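Subject: Re: [linen-cupboard] white towels, folding, and that one loose thread
From: the Gerken house
To: linen-cupboard list

Good morning all, or good whatever it is where you are,

I have been meaning to answer this since I first read it over my coffee, and then the coffee got cold, and then the dryer buzzed, and you know how that goes. I'm going to quote the first message in full, as it has dropped off the bottom of most of the replies and I think some of us have wandered rather far from what was asked (me included, with my long bit on vinegar, for which I'm only a little sorry).

> Hello list,
>
> New here, though I have been reading quietly since May.
> We moved into the upstairs apartment on Akbulut Street
> and for the first time in my life I have a real linen
> closet, with a door and 4 shelves. I was so pleased that
> I went out and replaced all our mismatched old towels
> with white ones, the Vestholm bath size, 14 of them.
>
> Three questions, if nobody minds.
>
> First, folding. I fold in half, in half again and then in
> thirds, and I get a brick that leans. By the time there
> are five or six in a pile the whole thing slides forward
> and I find towels on the floor. Rolling looks nice in
> magazines but mine come undone and end up as a sort of
> heap of fat sausages. Is there a trick?
>
> Second, threads. Several of the new ones have a loose
> thread or two along the edge. My mother always pulled
> them. My sister says never, ever pull them. Who is right?
>
> Third, they don't seem to dry us very well. Did I buy bad
> towels? They are supposed to be 100 percent cotton.
>
> The closet shelves are 13 inches deep, if that helps.
> Thank you, and I love this list.

First of all, welcome, and congratulations on the closet! I remember my first one. I kept opening the door just to look in. My husband thought I'd lost something.

I'll start with the folding, which is where your shelf depth helps a great deal, so thank you for measuring. The trouble with in half, in half again and then thirds is that all your raw edges and all your thick folds end up on different sides each time, depending on how you were holding the towel when you started. So you get one fat side and one thin side, and when you stack fat on fat the pile leans. Anybody's would.

What I do, and have done for years, is lengthwise thirds first. Lay the towel on the bed or the top of the dryer, long side running away from you. Bring the left side over to the two-thirds mark, then bring the right side over on top of it, and stop there and smooth it with the flat of your hand. Really smooth it. I used to skip that part and wonder why everything came out lumpy. Now you have one long strip with both of the long edges where they can't cause any trouble. Fold that strip in half end to end, and then fold it once more, in half or in thirds, whichever fits your shelf. With 13 inches to play with I would try the half first and see whether it pokes out past the front. If it does, go to thirds. You want a little room at the back so the door closes without a fight.

Then they go in with the rounded fold facing out toward you and the open ends at the back. When you want one you can get hold of that fold and slide a single towel out, and the rest stay put. Mostly. I won't promise you anything about the one on the very top.

And please keep your piles short. Five is plenty for bath towels, I think, and with 14 you'd have three piles and never a leaning one. Somebody upthread keeps hers in one tall tower with a basket of washcloths on top as a weight, and I'm sure that works in her house, but I know who would have to pick it all up in mine.

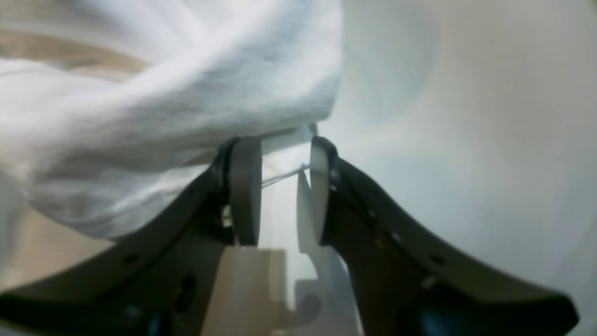 As for rolling, I don't want to talk you out of it, because a rolled towel is a lovely thing in a basket in the bathroom. I do it for company. The ones that come undone are nearly always rolled straight from one short end to the other with nothing to hold them. Try folding one corner down first, so you have a slanted end, then fold the towel lengthwise in thirds, turn it over, and roll from the square end toward the slanted one. You finish with a little point, and that point tucks into the roll. It takes a few tries. My first ones looked like something the dog had slept on, and we didn't even have a dog at the time.

But thick towels don't always want to roll, that's the truth of it. A big fluffy one makes a very fat roll, and it takes up more of the shelf than you'd believe. If yours are fat sausages when you do them right, I would keep rolling for hand towels and let the bath ones lie flat.

Now, the threads. I feel quite strongly about this and I know a couple of you feel strongly the other way, so be gentle with me. Your sister is right. I'm sorry to say so about anybody's mother, mine pulled them too, but terry is made of loops, and a lot of those loops are one long yarn going up and down through the cloth. If what you've got hold of is the end of one of those, you pull and out comes a whole row, and there's a bald line across your nice white towel for the rest of its life. I have a Clasero hand towel with a stripe like that right by the hem. I did it myself, standing in the hall, talking on the phone and not thinking.

Snip it. Small scissors, sharp ones, close to the surface but not so close you're cutting the loop next to it. I keep a pair on a nail inside the closet door and they aren't allowed to leave. The time to look is when the towel is dry and you are folding it, with good light coming from the side if you can manage it. On white you can look straight at a thread and miss it, and then you tip the towel toward the window and there it is, one fine little line catching the light. I give each edge a quick look as I fold and by now I hardly notice I'm doing it.

If the thread is coming from the stitching at the hem instead of from the loops, that is a different matter. Snipping is still all right, but look and see whether the stitching is letting go. If it is, a few minutes with a needle now will save you a frayed corner later. Doesn't have to be pretty. White thread on a white hem, it could be the worst sewing in the county and you'd be the only one who knew.

A thread or two on new towels wouldn't worry me, by the way. If you're still finding them on every one after several months I'd start to grumble.

Last of all, the drying, or the not drying. I doubt very much that you bought bad towels. New ones often come with some sort of finish on them to make them feel soft in the store, and water just sits on top of it. Wash them a few times, warm, with less soap than you think, and no fabric softener whatsoever. I know it smells nice. It coats the cotton, and then you step out of the shower and push the water from one shoulder to the other. If you've been using it already, leave it out for a while and see how you get on. I will not say the word vinegar again, it's all in my last message for anyone who wants it.

And don't crowd the machine! I think that's half the trouble in most houses. Four bath towels to a load in mine and I stop there, though it will physically hold more. They need room to tumble around or they come out stiff and flat in the middle and still damp in the folds. When they're done, pick each one up by the short end and give it a good hard shake before you fold it – you'll hear it snap – and that fluffs the loops back up. It also gets rid of a fair bit of lint, so perhaps don't do it over the supper table.

One more thing and then I'll let you go. Make sure they're completely dry before you shut them up behind that door. Completely. Feel inside the hem, which is always the last place to dry. One slightly damp towel in the middle of a pile will make the whole closet smell like a basement, and you'll be sniffing your way through every shelf trying to find the culprit. I put the fresh ones at the bottom of the pile and take from the top, so they all get their turn and none of them sits there through the winter getting grayer than its neighbors. It's a nuisance to lift the pile, I'll admit, but with short piles it isn't so bad.

Oh, and to whoever asked about the shelf liner, I did find the rest of the roll. It's the plain white kind and there's enough for two narrow shelves, perhaps a bit over. You're welcome to it if you pay the postage. Write to me off the list and we'll sort it out.

Let us know how the thirds work out on those shelves. I'd love to hear whether the half fold fits, and so would a few others I expect, as there are more of us with shallow closets than you'd guess.

Warmly, and with the dryer buzzing again,
from the Gerken house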